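Vimley Community Kitchen – where we've got to by the end of August

Hi Rosalie,

You asked for something shorter than the spring report, so I'll try, though you know how I am once I get going on this stuff.

First the numbers. We served 2392 lunches over the summer, against the 2338 we put in the application, so we're a little ahead. I'm really happy with that, given how slow June was (school ran late and half our families didn't know we'd started). The after-lunch reading hour is a different story. It filled up in July and then thinned out badly once the pool in Crichton opened again, and I can't blame the kids one bit.

The cooking classes are what I most want to tell you about. We ran them in two blocks, 24 places in all, and every place was taken within the week! Illia taught the first block and Corina the second. They have very different styles – Illia plans every minute, Corina turns up with a bag of groceries and asks the group what they feel like eating – and we had people ask to repeat with the other teacher. I'd like to do that in the fall if the money stretches.

Money, then. The second-hand oven came in cheaper than the quote, but the wiring ate most of what we saved. The electrician from Skallix found the old line couldn't carry it and we had to wait nine days for a new one. We did cold lunches that whole time. Lots of bean salad. What's left in the equipment line is $511, and I'd like your okay to move it over to food, where we're running tight. Eggs and oil both went up on us, and the Geten delivery now has a minimum order that's more than our fridge can hold, so we've been splitting it with the senior center down the road.

Fruit has been the nicest surprise. We started putting a bowl out on the tables in July in place of the packaged snacks, and nearly all of it gets eaten by the time we close at 2:30. It costs us a bit more per week but the trash is way down, and I'm not buying granola bars by the case anymore. 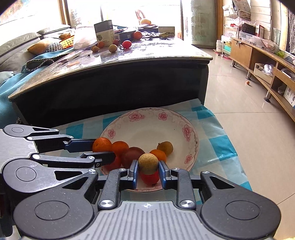

Arnar Thygesen wrote to me after his two had been coming for a month, and said that they now ask for fruit after supper at home, and could we please put up a list of what's cheap each week so he can shop the same way. So we've started one, on the board by the door. It's handwritten and I forget to change it, but people do stop and read it.

Still not sorted: the dishwasher (it leaks, we mop), the fall schedule, and the allergy forms, where I'm missing a good few and will be chasing parents at pickup. I also owe you the receipts from the second half of July. They're in a folder, they just need scanning.

If you can let me know on the $511 before I place the September order, that would help a lot. Come by for lunch sometime, too – Corina's lentil soup is back on the menu.

Vinzenz Ammann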